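4. The Kuvstead kit in use

4.1 What was supplied

The kit reviewed in this section is the household manipulation package sold by Kuvstead. It is marketed to research groups and small service firms that already own an arm and want to add a hand, a wrist camera and the software to record and replay short tasks. We bought two kits at list price through the ordinary web shop. Kuvstead did not know the purchase was for a review until the trials were finished, and saw a draft of Section 4 only for the purpose of correcting factual errors about the product. They asked for one change, to the name of a menu item, and we made it.

Each kit came in a single carton with the gripper, a wrist bracket, a small colour camera, a cable loom, a tool flange adaptor and a licence key for the recording software. The printed guide covers mechanical fitting well. It says very little about software setup, which is left to an online manual that was reorganised while we were using it, so that several of our early notes point to pages that no longer exist. A spare set of grip pads was listed on the packing slip and was present in one carton but missing from the other. The supplier posted the missing set without argument.

Fitting was done by Ebise Alemneh, who had not worked with this gripper before, and Kgomotso Botha, who had used an older model by the same maker. Both found the bracket easy to align. The cable loom was less satisfactory. It is cut to suit an arm with a fairly short forearm, and on ours it pulled tight when the wrist was turned fully in one direction. We rerouted it along the outside of the forearm and held it with fabric ties. Anyone planning to mount the kit on a longer arm should ask for the extension lead at the time of order.

4.2 Sites and tasks

The kits were used at seven sites, all of them ordinary rooms with a sink or a counter: rental kitchens, two of them very narrow, a staff lunchroom, and the laundry of the Mersha residence. The rooms were not modified apart from clearing the part of the counter where the arm was to work. Lighting was whatever the room had. In all we kept over 60 hours of usable recordings, after removing sessions in which the arm controller or the network had failed for reasons unconnected with the kit.

The tasks were chosen by Ebise Woldemariam from a longer list drawn up with the residence staff at Mersha. They were moving a plastic tub along a counter, lifting an empty tub by the rim, wiping, sorting cutlery into a tray, and folding hand towels. Towel folding is reported in Section 5 together with the results for the Gurach hand, which was bought for comparison. The present section deals mainly with the tub tasks, where the two products differed most clearly and where we think a buyer would notice the difference in the first week.

Tubs are awkward objects for a two-finger hand. They are wide, their sides slope, and the part a person would naturally pick up is a thin rim that may be rolled, flared or pierced for a handle. We used household basins in several colours and sizes, bought from hardware and discount stores near each site. The operator was told where the tub should end up and was otherwise free to choose the approach.

4.3 Fingers and pads

The standard fingers are black and tapered, with a rounded tip, a long recess in the outer face and a ridged pad on the inward face. The taper is useful at a counter. An operator can bring the tips down beside an object while keeping the wider part of the hand well clear of the wall, and in the narrower kitchens this made the difference between a grasp that could be attempted and one that could not. With the Gurach hand, which has blunter fingers, the operators at those sites usually dragged the object forward first and then grasped it.

The ridges on the pads run along the length of the finger. Grip was good on flat handles, cutlery and cloth. On a rolled plastic rim the result depended on how far down the finger the rim was taken. A rim held at the very tip tended to rotate as the tub came off the counter, so that the far side stayed down and the near side rose. Taken deeper, the same rim was held firmly. Operators learned this quickly, but the software's suggested grasp point did not change to match, and it continued to propose the tip for every object regardless of width. We reported this in April and were told that an adjustable grasp depth was planned. It had not been released when we stopped collecting.

Dust and scuffing show readily on the dark finger material. This had no effect on performance that we could measure. The pads themselves are held by a pressed fit and can be changed without tools, and we found this one of the better features of the kit. Cleaning them is slower than changing them, as fine lint lodges between the ridges.

4.4 The wrist view

The camera is fixed to the bracket and looks out between the fingers. Both fingertips stay visible when the hand is open, and the operator can see the counter between them and whatever stands beyond. Figure 2 is a typical view during an approach, with a teal basin at the back of a speckled counter, close to the wall. Views of this kind make up a large share of the recordings, and most of what follows about the camera comes from looking at them in quantity.

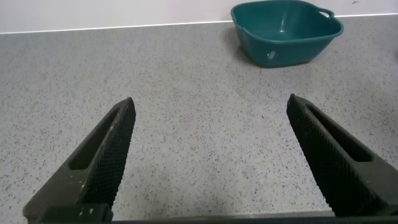

Lateral aiming was easy for all operators. The two tips give a plain visual reference on either side, and after a short period of practice people steered by keeping the target between them. Depth was harder. With the hand tilted, an object at the back of a counter appears high in the view, and the operator has few cues to its distance other than its size and its shadow. Tincuța Furtună, who ran the sessions at the Mersha laundry, noted that she came to rely on the shadow at the foot of the tub more than on the tub itself. In rooms with diffuse overhead light, where the shadow was weak, her approaches were slower and she stopped more often to check.

The product page describes the camera as suited to reflective kitchen surfaces. Our experience was mixed. Exposure was steady on pale counters and did not hunt when the black fingers moved across them, which had been a persistent fault in the older model. Glossy plastic was handled less well. Highlights on the wall of a tub were sometimes taken by the segmentation tool for an edge, and the outline it drew would then stop partway down the side. Dark tubs with bright highlights were the worst case. Patterned counters, which we had expected to cause trouble, caused very little. The tool treated speckle as background from the first session onwards.

A further point concerns the lower part of the view. Some of it is taken up by the hand, and objects near the front edge of a counter are hidden early in an approach from above. For tubs at the back this does not matter. For cutlery near the edge it does, and the operators at the lunchroom took to approaching from the side. An optional raised bracket is sold by Kemach, a third-party supplier, and is said to improve the view at the front. We did not test it. It adds height above the wrist, and in two of our kitchens the overhead cupboards would have ruled it out.

4.5 Recording and replay

Recording is started and stopped from a foot switch or from the tablet. The foot switch was preferred by everyone who tried both. Each recording is saved as one file with the video, the arm positions and the finger opening on a common clock, and we found no drift between these streams in the files we checked. Labels may be added afterwards, though only one at a time, and the labelling screen returns to the top of the list after each entry. Ebise Gebreyes, who did most of the labelling, wrote a small script to get around this and we have included it in the supplementary files.

Replay is meant for objects that return to the same place. Used that way it was dependable for wiping and for cutlery trays. With tubs it was not, for the plain reason that people put a tub back wherever it fits. The software offers a correction step that shifts the recorded path to match the newly detected outline. Where the outline was complete the shift was sensible. Where a highlight had shortened the outline, the path was moved too high, and the fingers closed above the rim. No tub was damaged by this and the arm stopped as it should, but a service firm hoping to leave the system alone in a laundry would find it a serious limitation.

4.6 Support and cost of ownership

Support was by email, with replies usually on the next working day. Answers about hardware were specific and useful. Answers about the correction step were more general, and on one occasion we were sent a link to the page our question had quoted.

The licence is tied to the arm controller and not to the gripper. When the controller at the lunchroom was replaced the licence had to be released by the supplier before work could continue, and the site lost a full session waiting for it. The renewal terms allow for this, but the wording is easy to miss at the time of purchase. Groups that share one hand between several arms should ask for the floating licence, which Kuvstead offers on request and does not list in its shop.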